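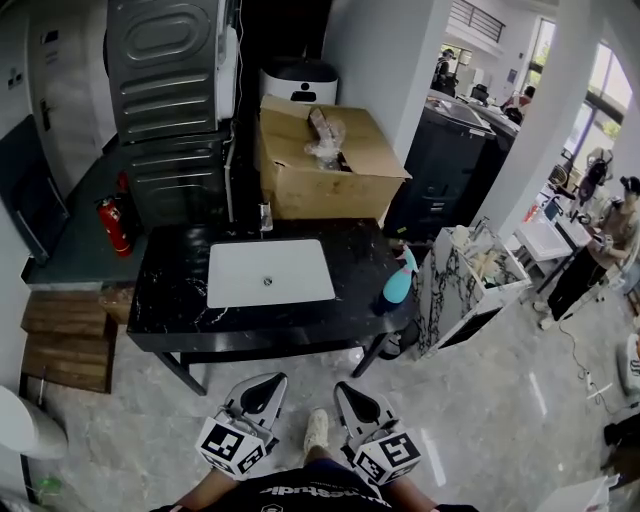

3.2. Supports, eau d'essai et protocole de dépôt

Le dépôt calcaire qui se forme sur un plan de vasque dépend de la dureté de l'eau, du temps de séjour des gouttes et de l'état de surface du support. Les travaux antérieurs, menés pour la plupart sur des éprouvettes planes et horizontales, négligent les raccords entre la cuvette et le plan, alors que l'eau y stagne plus longtemps qu'ailleurs. La configuration retenue ici est celle d'une cuvette rectangulaire prise dans un plateau, avec une bonde ronde au centre et la robinetterie du côté arrière. La figure 2 en donne un exemple, avec une cuvette blanche et un plateau noir veiné de blanc.

Le contraste entre les deux surfaces n'est pas indifférent. Un voile de carbonate de calcium se lit sur un fond noir bien avant d'être perceptible sur un fond blanc, et l'évaluation visuelle par un observateur tend donc à surestimer l'encrassement du plateau par rapport à celui de la cuvette. Mahama et Opoku avaient signalé ce biais lors de la campagne de Gikamthorpe, sans le corriger. Nous avons choisi de séparer les deux zones dès l'acquisition et de ne jamais comparer leurs notes visuelles entre elles. Seules les masses de dépôt, exprimées par unité de surface, font l'objet d'une comparaison directe (section 4.1).

Les eaux d'essai proviennent de deux réseaux. Celui de Villside est alimenté par une nappe crayeuse et délivre une eau dure, de 30 °f au point de prélèvement. Celui de Zirkcombe reçoit un mélange de surface adouci en usine, et sa dureté a été ramenée à 16 °f par dilution avec de l'eau déminéralisée. Les prélèvements ont été effectués en avril, après écoulement prolongé, puis conservés en bidons fermés à l'abri de la lumière. Le pH et l'alcalinité ont été contrôlés à l'ouverture de chaque bidon ; tout bidon présentant un précipité visible au fond a été écarté. Cette précaution a conduit à rejeter une part non négligeable du lot de Villside – le dégazage du CO2 pendant le transport en est la cause la plus probable – et à renouveler un prélèvement.

Le dépôt est obtenu par cycles de mouillage et d'évaporation. À chaque cycle, l'eau est appliquée au pulvérisateur manuel, buse réglée en jet conique, jusqu'à formation d'un film discontinu sur la zone étudiée. La surface est ensuite laissée à l'air libre, sans essuyage ni ventilation forcée, jusqu'à disparition complète des gouttes. L'application manuelle a été préférée à la buse motorisée employée par Domański : elle reproduit mieux la distribution irrégulière des éclaboussures domestiques, au prix d'une dispersion accrue entre opérateurs. Pour limiter cette dispersion, un seul opérateur traite une série entière et le volume délivré est vérifié par pesée du flacon avant et après chaque application.

Une série compte 300 cycles. Les relevés intermédiaires se limitent à une photographie en lumière rasante et à une mesure de brillance, qui n'altèrent pas le dépôt. La masse n'est déterminée qu'en fin de série, par dissolution dans l'acide chlorhydrique dilué et dosage complexométrique du calcium. Sur les supports calcaires naturels, cette méthode est inapplicable, l'acide attaquant la pierre elle-même. Ces supports ont donc été exclus du plan d'essais, qui ne comprend que des plateaux dont la résistance à l'acide avait été vérifiée sur une chute du même lot.

3.3. Découpage des zones et traitement des mesures

Quatre zones sont distinguées : le pourtour de la bonde, les parois de la cuvette, le raccord périphérique et la partie du plateau située derrière la cuvette, au pied de la robinetterie. Cette dernière reçoit peu d'eau à chaque usage, mais elle est aussi la moins souvent essuyée. Les relevés d'usage d'Atinga, rassemblés par Mensah, indiquent que l'essuyage s'arrête le plus souvent au bord avant, le geste étant gêné par le bec du robinet et par les flacons laissés sur le plan. Le protocole en tient compte par un coefficient d'essuyage propre à chaque zone, nul à l'arrière et maximal à l'avant.

La brillance est mesurée sous un angle fixe, en des points repérés par un gabarit souple. Chaque valeur est rapportée à celle du même point avant le premier cycle, de façon à neutraliser les écarts dus au décor du support. Cette normalisation est indispensable sur les plateaux veinés, où la réflexion varie d'un point à l'autre en l'absence de tout dépôt. Les points tombant sur la limite d'une veine ont été déplacés de 2 mm lorsque la première mesure n'était pas répétable.

L'effet de la zone et celui de la dureté sont estimés par un modèle linéaire mixte, l'opérateur et le plateau étant traités comme effets aléatoires. L'interaction entre zone et dureté a été conservée dans tous les modèles, y compris lorsqu'elle n'était pas significative, afin que les coefficients restent comparables d'un plateau à l'autre. Les résidus du raccord périphérique s'écartent nettement de la normalité ; pour cette seule zone, l'analyse porte sur le logarithme de la masse déposée.

Deux limites sont à noter. L'eau d'essai ne contient ni savon ni dentifrice, alors que les sels de calcium des acides gras modifient l'adhérence du dépôt et sa couleur. Par ailleurs, l'humidité ambiante n'a pas été régulée mais seulement enregistrée, et la durée d'évaporation varie d'un cycle à l'autre. Dai a proposé une correction fondée sur le déficit de pression de vapeur ; appliquée à nos données, elle réduit la variance résiduelle dans la cuvette sans effet mesurable sur le plateau. Les résultats de la section 4 sont présentés sans cette correction, les valeurs corrigées étant reportées en annexe B.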